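Zip-Beutel für Kleinkram, mit Schieber oder ohne?
gestartet von kramkiste_65, Juni
14 Antworten · 3 mal geteilt

kramkiste_65
Hallo zusammen, kurze Frage, muss gleich los. Wir sortieren gerade den ganzen Spielkram neu, Körbe sind da, jetzt gehts um die Beutel die da rein sollen. Bisher normale Druckverschluss, die gehen nach paar Wochen nicht mehr richtig zu. Lohnen sich die mit Schieber? Preis ist ja fast doppelt.

Rupert Brunner
Schieber. Immer. Hab 116 Stück im Keller, Schrauben, Dübel, Lego von den Enkeln. Noch keiner aufgegangen.

lavendelblau
Seh ich anders. Der Schieber geht als erstes ab, und dann hast du einen Beutel, den du mit den Fingern zudrückst wie jeden anderen auch. Bei uns lag immer so ein Ding unterm Sofa. Mit kleinen Kindern im Haus würd ich das lassen.

Rupert Brunner
Bei welchen denn? Die von Schnyder sitzen fest. Die billigen von Grernum kannste vergessen, da geb ich dir recht.

lavendelblau
Waren Schnyder.

kramkiste_65
ok, hilft mir jetzt nur halb :D
Was ist mit beschriften? Manche haben so ein Feld drauf für den Namen. Hält der Stift da?

ordnung_im_flur
Permanentmarker hält, aber erst ausziehen lassen und dann füllen. Wenn der Beutel voll ist, schreibst du über Beulen und keiner kann es lesen. Kuli kannst du vergessen. Ich kleb inzwischen Kreppband drauf, dann ist der Beutel fürs nächste Mal wieder frei.

Gememcombe
Kreppband wird bröselig nach einem Jahr. Und überhaupt — warum Beutel im Korb? Doppelt gemoppelt. Kleinteile in flache Dosen, Deckel drauf, stapeln, fertig. Ich hab vor zwei Jahren alles umgestellt, 50 Dosen von Drutgate, nie wieder Tüten. Plastikmüll spart man auch noch.

ordnung_im_flur
Dosen ja, wenn man ein Regal hat. In einem Lochkorb mit Griff schleppst du alles auf einmal an den Tisch und wieder weg. Mit Dosen läufst du dreimal.

Gememcombe
Dann halt kleinere Dosen??

lavendelblau
Muss Gememcombe zustimmen was den Müll angeht. Die Beutel werden halt doch weggeschmissen, wenn sie knittrig sind. Knete und Glitzerzeug würd ich aber auch eher in Beutel tun, das kriegt man aus der Dose nicht mehr raus.

Rupert Brunner
Kann man auswaschen. Umdrehen, über eine Flasche stülpen, trocknen lassen. Wer die nach einmal wegwirft, ist selber schuld. Hab mal die 600er Packung gekauft, reicht bis ich unter der Erde bin.

kramkiste_65
So, zurück. Also nochmal wegen der Größe: Stifte und kleine Figuren, mehr solls garnicht sein. Große Sachen kommen lose in den Korb. Ein Liter reicht da oder?

ordnung_im_flur
Ein Liter dicke. Bei drei Liter wird das eine Wurst, die sich im Korb verkeilt. Und vorm Zumachen die Luft rausstreichen, sonst passt nur die Hälfte rein.

Gememcombe
Dosen.

ordnung_im_flur
Ja, wir habens gelesen.

kramkiste_65
Hab jetzt mal beide Sorten da. Gelber Schieber am blauen Verschluss, und einen mit grünem Aufdruck, wo man was draufschreiben kann. Tendiere zum Schieber, die Namenslinie ist aber schon praktisch — gibts das auch zusamen?

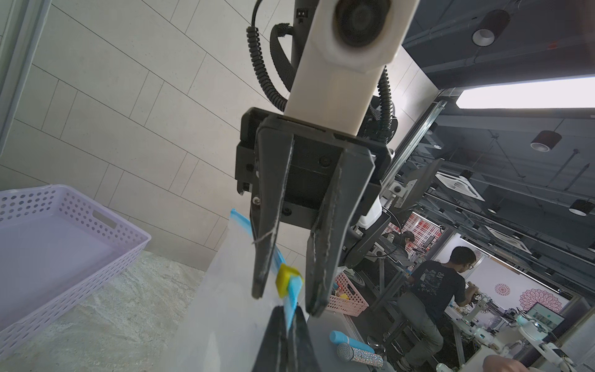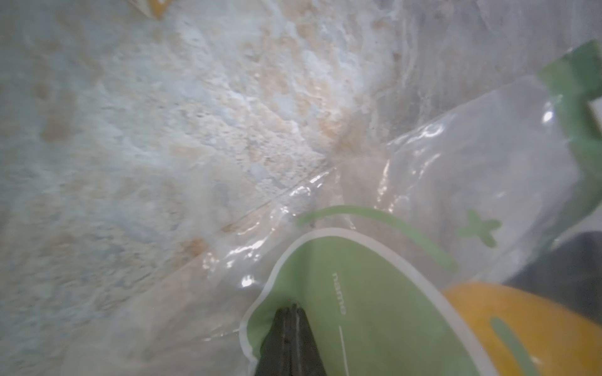

oben der mit Schieber, neben dem lila Korb, unten das grüne Feld mit „name“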